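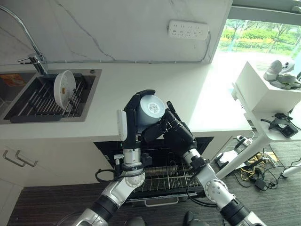 When someone tells you a robot can do the dishes, the first thing to ask is: how many times did it try? The second is: whose dishes? Researchers at a lab called Ondbridge say they taught a two-armed robot to handle cups and plates by letting it learn from people. A gray cup held between two robot hands, over an open dishwasher, sure looks like kitchen work. But one look can't tell you if the cup got where it was supposed to go. For that you need the numbers, and you need to read them slowly.

How does a robot learn from people?

A person steers the robot's arms through a job, over and over. The robot's computer saves what its cameras saw and how its arms moved. Each saved try is called a demonstration. The Ondbridge team collected 283 of them. Then a program searched through them all for patterns, a bit like you learning a dance by copying your cousin. After that, the people let go and the robot had to move by itself.

So did it work?

The team ran 200 tests and reported that the robot failed only 13 times. That sounds great! Now read the small print. All 200 tests were done in one kitchen, with the same 3 cups the robot had practiced on. If your teacher gave you a spelling test using only words you had already seen on the answer sheet, you would probably do well too. Would that make you a good speller? Maybe. We couldn't tell from that test.

Celina Witkowska, who tests robots at Veltport, asked the team what happens with a cup the robot has never met. They told her they plan to try that next. She also wanted to know what counted as a failure. If a person had to nudge the cup back into place, was that a fail or a pass? The report doesn't say.

What would be better?

Try new cups. Try a different kitchen, with a different sink and different light coming in the window. Let somebody outside the team keep score. And show the 13 fails, because a fail can teach you plenty about what the robot doesn't understand yet.

Words to know

Demonstration: one saved example of a person doing the job with the robot.

Trial: one test of the robot working on its own.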